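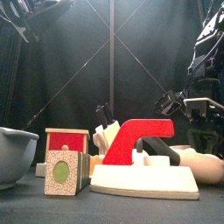 Is there a robot yet that will do my ironing and put away the pans?

Posted by Raquel Sampaio, 28 January 2020

Okay, serious question from a tired person. I run a four-room guesthouse and most of my day is the same dumb stuff over and over: iron the pillowcases, wash the pans, put the lids back with the right pans, repeat until bedtime. My brother-in-law swears there's a machine called the Sikik that'll do "light housework" and that I could have one by April if I put down 2000 dollars now. The sales page has a lot of music on it and very few details.

I have a robot vacuum and I like it fine (it eats phone chargers, whatever). But can anything with an arm really pick up a hot iron and not burn my house down? And can it tell a saucepan lid from a frying pan lid? I'd love to hear from people who've been near one of these things!

Volker Voß

Save your money. I fix packaging machines for a living and the arms we have are great at one job, with one part, in one spot. Move the part two inches and you get a crunching noise. No way is it doing pillowcases.

Kolbrún Holst

I'm a little more hopeful than Volker, but I wouldn't put down a deposit either. I spent 13 months at a small shop called Wiegand, where we tried to get an arm to load and unload a parts washer, and I've kept up with the home stuff ever since because I hate dishes with my whole heart.

Picking things up is the part that's gotten better. Handles are pretty friendly, especially if the thing is rigid and sitting out where the arm can reach it. A pan on a clear counter, sure, on a good day. Then you put a cup inside the pan and now it has to decide whether the cup comes out first, and where it goes, and whether it's okay to tip anything. 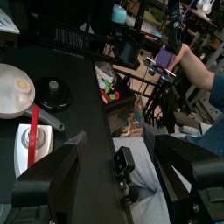
Lids are their own headache. A knob gives the fingers something to grab, but a shiny lid can fool the camera, and then the fingers close on air or push the lid off the counter. We had the same trouble with polished parts at Wiegand and ended up changing the lights, which you're not going to do in a guesthouse kitchen.

Ironing is worse. Sliding the iron is the easy bit! The cloth is what gets you. It bunches up, it hangs off the board, it has a different shape every single time. I'd want to see a whole pillowcase done start to finish, with no cuts in the video, before I believed anybody's sales page. Ask them for that. Also ask if a person is steering it from another room, because a lot of demos work that way.

For over 3000 dollars you could look at a used rotary ironer instead. You still feed it by hand but it flies through flat stuff like pillowcases and sheets. My aunt had one and would not let anyone else touch it.

Ottmar Kohlhase

what she said about the rotary ironer. also buy pans that are all the same size, then every lid fits

Last updated 2 days after posting

We use cookies to keep you signed in and remember your settings. By continuing to use this site you accept our cookie policy.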